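Llevo desde mayo con una discusión abierta en casa y voy a aprovechar el blog para desahogarme. Mi hermana sostiene que en nada de tiempo tendremos un cacharro que nos recoja la cocina, y yo le digo que sí, claro, igual que íbamos a tener coches voladores. Total, que me he puesto a leer del tema (demasiado, lo reconozco) y vengo a contaros en qué punto estoy, que no es el mismo en el que empecé.

Lo primero: en mi casa ya hay máquinas que hacen tareas. La lavadora, el lavavajillas, el aspirador redondo que se queda atrapado debajo del radiador y pita como un pollito abandonado. Lo que pasa es que todas me piden que les lleve el trabajo hecho hasta la puerta. El lavavajillas friega de maravilla, pero quien rasca la cazuela, encaja los platos y luego vacía el cesto de los cubiertos soy yo. Y esa parte, la de coger cosas y dejarlas en otro sitio, es justo la que me fastidia a las 22, cuando ya solo quiero sofá.

Así que le pregunté a Viera Holub, que trabajó unos años en una planta de embalaje en Prondov y me ha aguantado un montón de mensajes. En su nave tenían dos brazos que metían botes en cajas, dale que te pego, sin cansarse. Botes iguales, cajas iguales, todo llegando por el mismo lado. Un día cambiaron de proveedor de tapas, las nuevas venían un pelín más altas, y hubo que parar la línea toda la mañana para ajustar aquello. «Una persona ni se habría enterado», me escribió. Me lo apunté en un papel y sigue pegado en la nevera.

Y es que mi cocina es un cambio de tapas constante. Los vasos son de tres vajillas distintas, la encimera tiene migas, el niño deja un calcetín encima de la tostadora (no preguntéis). ¿Cómo le explicas a un aparato que el pan duro de la bolsa se guarda para rallar, pero el que está al lado va a la basura? Yo misma dudo algunos días.

Ahora bien, también os digo que me he ablandado. Vi unas cuantas demostraciones de esas en las que un brazo dobla una camiseta, y la primera me pareció una tontería porque tardaba una eternidad. A la cuarta ya estaba yo animándolo delante de la pantalla – ¡venga, esa manga, que la tienes! –. Doblar ropa es dificilísimo si te paras a pensarlo: la tela no tiene forma fija, se arruga y se escurre. Nosotros lo hacemos viendo una serie y por eso no le damos ningún mérito. A mí, desde luego, me ha dado por doblar las toallas a cámara lenta y fijarme en lo que hacen los dedos, y mi marido ya no dice nada.

También me he enterado de que mucha de esta práctica se hace en cocinas simuladas por ordenador. Tiene su lógica, porque ahí se puede caer un plato 163 veces y nadie barre. La pega, según Viera, es que en el ordenador todo está limpio y en su sitio, y luego llegas a una cocina de verdad con su grasa y sus reflejos y el asunto se complica. Me hizo gracia, la verdad, porque es lo mismo que me pasa a mí con las recetas de los vídeos.

¿Y qué les pediría yo hoy por hoy? Pues poca cosa. Que recojan la mesa del desayuno. Que pongan el bollo en el plato y el plato donde toca, sin aplastar el bollo. Parece una birria de petición, pero hay que ver dónde está la cosa, agarrarla con la fuerza justa, no chocar con la sartén que alguien dejó por medio y soltarla bien derecha.
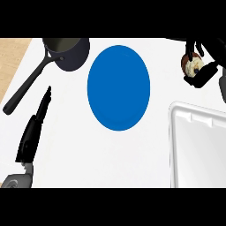

**Krisztina Lakatos**
*Bloguera y fregona titular de esta casa*

Miradlo con cariño: un bollo en la pinza, un plato azul vacío esperando y el otro brazo sin nada que sujetar. En mi casa ese segundo brazo ya estaría buscando la mermelada, aunque entiendo que coordinar los dos debe de ser un lío tremendo. A mí me cuesta batir huevos y hablar por teléfono.

Mi apuesta, para que quede por escrito y mi hermana me la restriegue cuando quiera: antes veremos estos brazos en comedores grandes que en pisos como el mío. En un comedor las bandejas son iguales, el horario es fijo y hay alguien cerca por si la cosa se atasca. En mi piso no cabe ni la escoba nueva. Y luego está el precio, que todavía no he encontrado ninguno que me permita seguir comiendo a fin de mes.

Eso sí, si alguien en Čierny o alrededores tiene un trasto que sepa emparejar calcetines, que me escriba hoy mismo. Pongo yo el café y los calcetines, que tengo un cajón entero de viudos. La semana que viene vuelvo con la receta de las empanadillas, que os la debo desde hace siglos.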